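Simulated wrist view: black corners in every episode. Crop, mask or leave?

Severin Stöckli
Posted August 13, 2026

I am building an imitation learning set for a two-arm sorting task in simulation. The arms work at a wooden table, with a divided round tray that holds small cups. The policy takes one image per step from a wrist camera on the gripper arm, plus joint positions and gripper opening.

The set has 2,192 teleoperated episodes. The wrist camera uses a fisheye model, so the useful image is a circle and everything outside it is pure black. Before training, our loader resizes the square render to the network input. I have not cropped anything so far.

Two things bother me. First, the corners are constant across the whole set, so they carry no information and still cost pixels. Second, the gripper fills most of the lower middle of the image, and the cups it is working on are small next to it. In some episodes a cup ends up partly behind a fingertip and I can't judge the contact from that view alone.

Options I have considered:

1. Crop to the largest square inside the circle.
2. Keep the full circle and leave the corners black.
3. Rectify to a pinhole projection before storing.

A first run on 1,370 episodes with option 1 trained without errors, but the policy hesitates when the second arm comes in from the right. I don't know if the crop is responsible. The real robot will have a lens with a similar field of view. Which option do people use, and should I re-render the episodes I already have? One still from the uncropped set is at the bottom of the page.

Balthasar Koller

Option 2, with one condition: the real camera has to produce the same circle, in the same place, with the same radius.

The largest square inside a circle keeps only 64 percent of its area. What you lose is the outer band on all four sides, and a second arm entering from the right shows up in that band first. That fits the hesitation you describe, although it doesn't prove it. Run the same 1,370 episodes uncropped with the same seed and compare before you change anything else.

Black corners are cheap. A convolutional network learns early that they never change, and the compute they take is small next to the cost of losing context. They become a problem when sim and real disagree. If the simulator gives exact black with a sharp edge and the real lens gives dark gray with a soft edge, apply a fixed mask to both so they match. Put the mask in the loader and keep the stored images untouched.

I would not rectify. A wide view stretched to pinhole magnifies the edges, softens them, and still forces you to cut somewhere. Store the lens parameters with each episode so that you can do it later if a baseline needs it.

On occlusion: the gripper being large in the image is normal for a wrist mount and is useful, as the network can read finger position directly. For cups hidden behind a fingertip, add a fixed overhead camera. One is enough to start with. If your simulator logs full state, you can replay the episodes and render the new camera without collecting them again. Check that replay is deterministic on a handful before launching the whole batch — contact between fingers and small rims is where I have seen replays drift.

Also check your augmentation. Random shift moves the circle boundary, which the real camera will never do. Shift first, then apply the mask.

Riedl

We had a set of 2,000 episodes with the same kind of lens on the Momar project and just left the corners in. Worked fine. Never compared it with anything else, so take that for what it's worth.

Enau

Agree with Koller on the mask order. One addition: look at your color jitter. If brightness is shifted before masking, the corners stop being black in training and are black again at test time. We lost 2 weeks to that on Imasus, and the loss curves looked normal the whole time. Write out a few images exactly as the network receives them and open them by hand.

I'd also split your evaluation by whether the second arm is in view. A single success rate won't tell you if the crop was the cause.

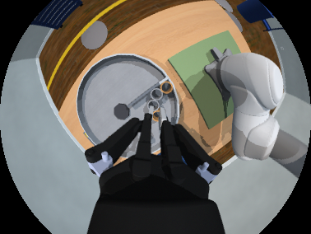 Uncropped wrist view from the simulated set, second arm at right.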